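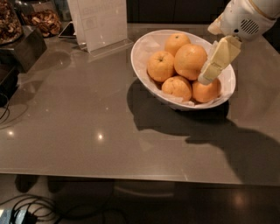

Home Setup Recording Review Export Support

4. Recording Your First Fruit Bowl Task

Welcome to the fun part! With the arm calibrated and paired to your Serken workstation, you can start gathering the examples your model will learn from. Oranges are a great first subject – round, bright and a real test of the grip.

4.1 Prepare the counter

1. Set a white bowl within reach of the arm and line it with crumpled paper, so the fruit has something to settle into.
2. Fill it with oranges of mixed sizes. Variety helps a lot here.
3. Leave everyday items at the back of the counter. A model trained among jars and signs copes much better in a real kitchen.
4. Open Recording, choose New Task, and type a plain instruction such as "take an orange from the bowl."

Note: Glossy counters are fine. Keep the overhead lights at one setting for the whole batch, then change them for the next.

4.2 Record an episode

1. Press Start and wait for the tone.
2. Guide the gripper down toward the fruit in one smooth movement.
3. Make contact gently and pause for a moment before you close.
4. Lift, place, return to the ready pose, and press Stop. 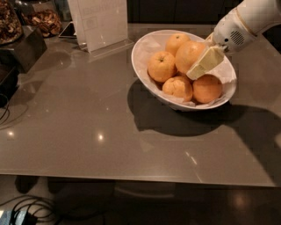
Figure 4-2. Gripper angled down against the largest orange.

An episode can last up to 60 seconds. Slow is good! Hesitations and small corrections are worth keeping too – they show the model how to recover.

CAUTION: Keep hands out of the bowl while the arm is live. Use Hold before you rearrange the fruit.

CAUTION: Do not push fruit against the rim. If the force reading passes 23, back off and start the episode again.

4.3 Build up the batch

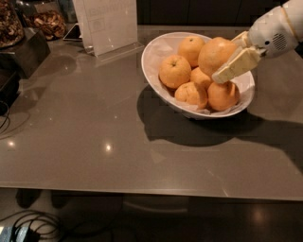
3 min read

Reshuffle the oranges between episodes and turn the bowl a little each time. Try approaches from the side as well as from above, and aim for fruit that is partly hidden by its neighbors.

1. Record 800 episodes for a first training run.
2. Tag each one Good, Recovered or Discard in Review.
3. Select Export and pick the Skavovska format.

Note: Our own starter set, recorded by Sachiko Kudo and Pankaj Grewal, has 1,414 episodes and loads from the Samples menu. Mix it with yours and see how much quicker training gets going!

Continue to Section 5, Reviewing Episodes.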